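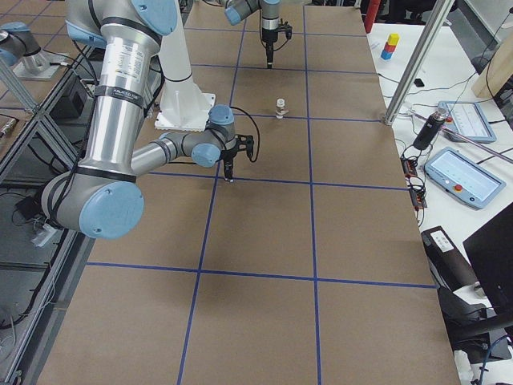
Khanyisile Radebe
Automation lead, Trornard (bench robotics, small budgets, strong views on tape)

Dec 31, 2023

Budget thread. The next equipment submission is due in October, so naturally I'm doing it on New Year's Eve with a cup of tea and a spreadsheet called FINAL_final_v6.

The arms are the line everyone in finance wants to talk about. Two arms, two grippers, big scary number, long meeting. Fine. The arms are the easy part. You get a quote, you wince, you sign.

What I under-budgeted last time was everything touching the arms. Table. Base plate. Aluminum extrusion. Brackets for the extrusion. The other brackets, when the first brackets were for a different extrusion.

Cables. I put down a lump sum for "cabling, misc." and I would like to apologize to that lump sum. There are cables on the floor, cables on the shelf, cables on the desk. Next year cabling gets 23 lines of its own and Finance can read every one.

Two arms also means two teach pendants, and a teach pendant needs somewhere to live. Ours live on the white desk, along with everything else that was going to be there "for now." Plan desk space. Then plan a second desk for what ends up on the first desk.

Cheapest thing in the whole cell: brown paper and blue tape. We tape a grid on the table so we can say "put the vial in that box" and mean the same box. Potgieter quoted us for an engraved surface plate. I thanked Potgieter warmly and bought more tape.

Grippers. The two-finger one is fine for a small glass vial, which is most of what we ask of them. Likura would like to sell me a soft gripper with a yearly licence. A licence. For fingers.

We had 8 quotes in for the add-on sensing and 6 of them left out shipping to Canada. One left out the sensor. I read that one three times.

If you're comparing vendors: ask what a spare wrist joint costs and how long it takes to arrive. Flitberg answered the first part in an hour and the second part with a brochure.

Depreciation. Someone upstairs entered the arms with an end-of-life of 2040. I admire the optimism. I have an office chair I wouldn't put past spring.

Current split for next year, in order of how hard I'll fight: spares, cable management, a proper shelf for the controller gear, training hours, a third arm. Yes, the third arm is last. Yes, I know who's reading this.

Will post the template once I've taken out the cell comments. Some of them are about shipping and some of them are about people.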